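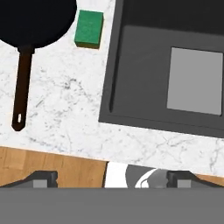 position: sticky를 썼는데 왜 헤더가 화면 위에 붙지 않고 그냥 같이 올라가 버립니까?

대부분의 경우 부모 요소 중 하나에 overflow: hidden이나 overflow: auto가 들어 있기 때문입니다. 그 부모를 찾아서 overflow를 지우거나 clip으로 바꾸면 헤더가 다시 붙습니다.

읽는 시간 9분

답을 먼저 썼습니다. 급한 분은 이것만 읽고 가셔도 괜찮습니다. 저는 이 문제 때문에 저녁 시간을 통째로 썼기 때문에, 그 과정을 조금 길게 적고 싶습니다. 한국어는 제 모국어가 아닙니다. 이상한 문장이 있으면 댓글로 알려 주십시오. 고치겠습니다.

저는 지금 Findstead라는 작은 사이트의 화면을 만들고 있습니다. 오래된 집의 자료를 주소로 찾는 사이트입니다. 검색 결과는 긴 표로 나오고, 표의 첫 줄에는 연도, 주소, 문서 종류 같은 제목이 있습니다. 아래로 내려가면 이 제목이 보이지 않아서 숫자가 무슨 뜻인지 알기 어렵습니다. 그래서 제목 줄을 위에 고정하기로 했습니다.

예전 같으면 자바스크립트로 스크롤 위치를 계산했을 것입니다. 요즘은 CSS 두 줄이면 된다고 배웠습니다.

.table-head {
 position: sticky;
 top: 0;
}

빈 페이지에서 시험했을 때는 잘 되었습니다. 그런데 실제 사이트에 넣으니 아무 일도 일어나지 않았습니다. 오류 메시지도 없고, 개발자 도구에서 보면 position: sticky가 분명히 적용되어 있었습니다. 줄이 그어져 있지도 않았습니다. 저는 이런 상황이 제일 어렵습니다. 컴퓨터가 틀렸다고 말해 주면 그 말을 검색하면 되는데, 조용하면 무엇을 검색해야 할지 모릅니다.

첫 번째로 의심한 것은 z-index였습니다. 표의 줄이 헤더를 덮고 있다고 생각했습니다. 값을 600까지 올려 보았지만 변화가 없었습니다. 지금 생각하면 당연합니다. z-index는 앞뒤 순서를 정하는 값이고, 제 헤더는 뒤에 숨은 것이 아니라 정말로 위로 올라가고 있었습니다.

두 번째로 top 값을 확인했습니다. sticky는 top, bottom, left, right 중에서 적어도 하나가 있어야 움직입니다. 이것을 빼먹는 사람이 많다고 해서 저도 여러 번 보았는데, 제 코드에는 있었습니다.

세 번째가 부모 요소였습니다. sticky 요소는 가장 가까운 스크롤 상자를 기준으로 붙습니다. 그리고 overflow에 hidden, auto, scroll 중 하나를 쓰면 그 요소가 스크롤 상자가 됩니다. hidden은 사용자가 직접 스크롤할 수 없는데도 그렇습니다. 그러니까 제 헤더는 창이 아니라, 움직이지 않는 상자의 위쪽에 붙으려고 기다리고 있었던 것입니다.

저는 부모를 하나씩 올라가면서 확인했습니다. 손으로 하다가 지쳐서 콘솔에 이런 코드를 넣었습니다.

let el = document.querySelector('.table-head').parentElement;
while (el) {
 const o = getComputedStyle(el).overflow;
 if (o !== 'visible') console.log(el, o);
 el = el.parentElement;
}

결과가 바로 나왔습니다. 표에서 4단계 위에 있는 .page-wrap이라는 상자에 overflow-x: hidden이 있었습니다. 저는 x 방향만 숨겼으니까 세로 방향에는 관계가 없다고 믿고 있었습니다. 이것도 잘못 알고 있던 부분입니다. 한쪽 방향을 hidden으로 하고 다른 쪽을 visible로 두면, 브라우저는 visible을 auto로 계산합니다. 그래서 세로 방향도 스크롤 상자가 됩니다.

이 줄을 누가 썼는지 기록을 찾아보았더니 저였습니다. 봄에 모바일 화면에서 메뉴가 오른쪽으로 튀어나와서 급하게 막은 것이었습니다. 주석에는 "임시"라고 적혀 있었습니다.

고치는 방법은 제가 아는 한 3가지입니다.

첫째, overflow를 완전히 지웁니다. 이것이 제일 깨끗하지만, 그러면 처음에 숨기려고 했던 문제가 다시 나옵니다. 제 경우에는 메뉴가 다시 튀어나왔습니다.

둘째, overflow-x: clip을 씁니다. clip은 넘치는 부분을 자르기만 하고 스크롤 상자를 만들지 않습니다. 저는 이 방법을 선택했습니다. 다만 오래된 브라우저는 clip을 모르기 때문에, 방문자의 브라우저를 먼저 확인하는 것이 좋겠습니다.

.page-wrap {
 overflow-x: clip;
}

셋째, 표를 따로 스크롤되는 상자 안에 넣고 높이를 정합니다. 그러면 헤더가 그 상자의 위쪽에 붙습니다. 관리자 화면 같은 곳에는 잘 맞는다고 생각합니다. 하지만 휴대전화에서는 스크롤 안에 스크롤이 있어서 손가락이 불편합니다. 예전에 Barros라는 템플릿을 쓸 때 이렇게 되어 있었고, 저는 그것을 별로 좋아하지 않았습니다.

clip으로 바꾼 뒤에 문제가 하나 더 있었습니다. 헤더는 붙는데, 표의 중간쯤에서 갑자기 떨어져서 올라가 버렸습니다. sticky 요소는 자기를 담고 있는 상자의 밖으로 나갈 수 없습니다. 저는 헤더와 첫 번째 묶음의 줄만 같은 div에 넣고, 나머지 묶음은 다른 div에 넣었습니다. 첫 번째 div가 끝나면 헤더도 같이 끝나는 것입니다. 헤더를 전체를 감싸는 상자의 바로 아래로 옮기니 끝까지 잘 따라왔습니다.

배경색도 잊지 마십시오. 배경이 투명하면 글자 위로 글자가 지나가서 아주 보기 흉합니다. 저는 흰색을 넣고, 아래에 얇은 선을 하나 그었습니다. 선은 border-bottom으로 했는데, 진짜 table 태그에서 border-collapse: collapse를 쓰는 분은 선이 같이 올라가 버릴 수 있습니다. 그때는 box-shadow로 선을 흉내 내면 됩니다.

이 이야기를 Pouran Soltani 씨에게 메일로 보냈더니, 자기는 Plestier의 예약 페이지를 만들 때 같은 문제를 만나서 결국 자바스크립트로 돌아갔다고 답장이 왔습니다. 그때는 clip이 없었다고 합니다. 답장에 있던 조언 하나를 여기에 옮깁니다. 상단 메뉴도 고정되어 있는 사이트라면 top: 0이 아니라 메뉴의 높이만큼 값을 주어야 하고, 그 높이를 CSS 변수로 한 곳에 적어 두면 나중에 편하다는 것입니다. 저는 그날 밤에 바로 그렇게 바꾸었습니다.

:root { --nav-h: 56px; }
.table-head { top: var(--nav-h); }

아직 해결하지 못한 것도 있습니다. 인쇄할 때 헤더의 위치가 조금 이상합니다. @media print 안에서 position: static으로 돌려 놓았는데, 둘째 장부터는 제목이 아예 없습니다. table 태그와 thead를 제대로 쓰면 브라우저가 장마다 제목을 반복해 준다고 읽었습니다. 제 표는 div로 만들었기 때문에 다시 만들어야 할 것 같습니다. 11월에 시간이 있으면 Rasmont 테마로 옮기면서 같이 하려고 합니다. 해 보신 분이 계시면 경험을 적어 주십시오.

공유 9 · 댓글 4

이 사이트는 방문 통계를 위해 쿠키를 사용합니다. 계속 이용하시면 쿠키 사용에 동의하는 것으로 봅니다. 확인 | 설정 변경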